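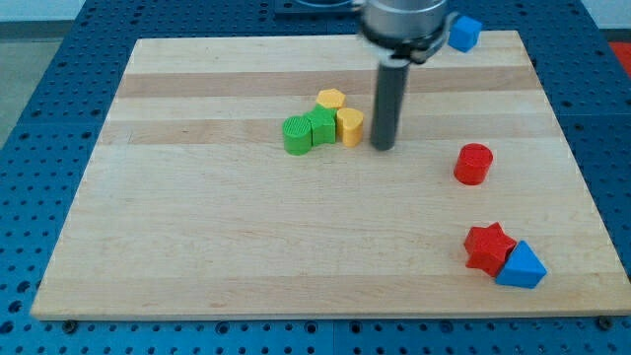

Striped board on the blue table, blocks out, rod fitted to the arm.

Notebook, June, a bit after 6 in the evening

Got the workshop to myself for an hour before Seraina Bachmann came in, so I spent it on the pushing setup, which I've been itching to get back to all week. The maple board is screwed down now, with a screw near each of the lower corners. The old board used to creep every time the arm leaned on something, and then all my positions were off and I'd blame the code (sorry, code). I do love the stripes on this one. They make it so easy to see by eye when a block has drifted!

The arm has the plain gray rod on the end. Seraina would still like to go back to the fingers at some point, and I see why, but pushing is a lovely simple job to start with and I want to get it right first. Tip height is set to 6 mm over the wood in the config. I'd like to try a little lower for the flat pieces — the star lying down worries me more than the upright cylinder does.

Started the evening's counting at run 2671 so it follows on from Selina Schwaiger's log. Selina, if you're reading this, I kept your column names, even the strange one.

Speed: I had it at 98 mm/s and brought it down to 38. Slow to watch, but I can put the kettle on. Next job is the pair at the lower right, red star and blue triangle side by side. I want the rod to come in between them and part them without sending the triangle off toward the edge. The yellow heart and its neighbors are packed in close, so I'm leaving that bunch until the easy pair goes well.

To do: tighten the collar again before the next session, ask Seraina where the long hex key went, and copy the config over to the Asasau folder so we both have the same numbers.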